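Product Review: Renilby Contactless Payment Terminal

The Renilby terminal from Nikard is intended for small retailers that accept cards and mobile wallets. Our office tested 2 units between April and the close of the review period, processing 1023 transactions. Pairing with the merchant application was straightforward, and receipts were issued promptly. Refunds above 100 dollars require a supervisor code – a sensible control, though the menu is poorly labeled. The unit is recommended for single-counter stores. 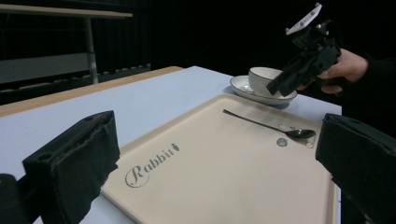
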